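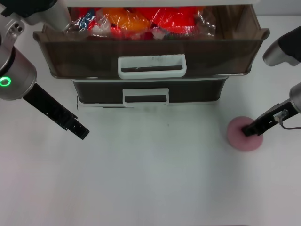
4. Sorting your seed and bulb stock before you sow

Right, if you've come straight from section 3 you'll have your Mamani tray levelled and the wick mat soaking in a bowl somewhere. Leave it there, it'll be fine for a good while. I always get my packets in order before I touch any compost, as muddy fingers and paper envelopes are a rotten mix (ask me about the leeks of 1996).

You'll want a clear surface, a soft pencil, the plant labels from the kit and whatever seed you've been hoarding.

4.1 Tip everything out and make two piles: things that need warmth to get going, such as tomatoes, peppers, aubergines and basil, and things that are happy in a cool room, such as lettuce, peas, broad beans and most of the brassicas.

4.2 Check the sow-by date on every packet. Parsnip and onion seed goes off quickly, so I bin anything past its year. Tomato seed keeps for ages, and I've had lovely plants from packets four years old!

4.3 If you're not sure about a packet, test it. Fold ten seeds into damp kitchen paper, pop that in a lidded tub and keep it somewhere warm. If fewer than half have sprouted after the time given on the packet, sow twice as thickly or buy fresh.

Note: don't test very fine seed like celery this way. You'll never get it off the paper again.

4.4 Write your labels now, before sowing. Variety on the front, date on the back, and do use pencil. Pen fades on a sunny sill and by June you'll be guessing which of your squashes is which.
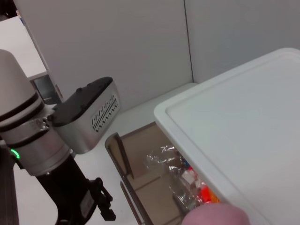
4.5 Put the warm pile next to the tray and the cool pile out of reach, or you'll be tempted to sow the lot in one go. I do it every spring and then there's nowhere to eat breakfast.

5. Filling and sowing the tray

The Mamani has 36 cells and takes one small bag of seed compost. Multi-purpose will do at a pinch if you sieve the lumps out first.

5.1 Lift the wick mat out of its bowl and let it drip until it stops. Lay it on the platform with the long tail hanging down into the reservoir. If the tail folds back on itself the far corner will dry out, and it's a pain to fix later on.

5.2 Fill the cells loosely, then tap the whole tray on the table a couple of times and top up. Don't press the compost down with your thumbs.

5.3 Sow 2 seeds to a cell, and cover them to the depth it says on the packet. Lettuce wants light, so leave that one uncovered and just mist it.

5.4 Fill the reservoir to the lower line. The upper line is for when you go away, and using it from day one will give you green slime. 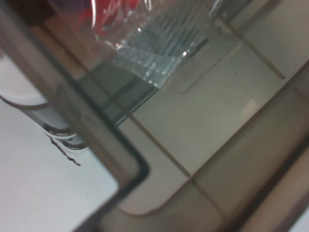 Photo: Ngaio Stubbs

5.5 Fit the lid with both vents shut. Open them a crack when you see the first green loops coming up, and take the lid off altogether when the leaves touch it.

Caution: never stand the tray on a radiator or directly on a heated floor. The base will warp and the reservoir may leak. A heat mat made for propagators is fine.

5.6 Turn the tray end to end every morning. Seedlings on a windowsill lean like mad towards the glass, and a daily turn keeps them nice and stocky.

If you get white fluff on top of the compost, open the vents, scrape it off with a teaspoon and ease back on the water. Seedlings that keel over at soil level have damped off and won't recover, so pull those out and carry on with the rest.

Thinning and potting on are in section 6.

Contact Wuna Growing Guides | © Wuna | Back to top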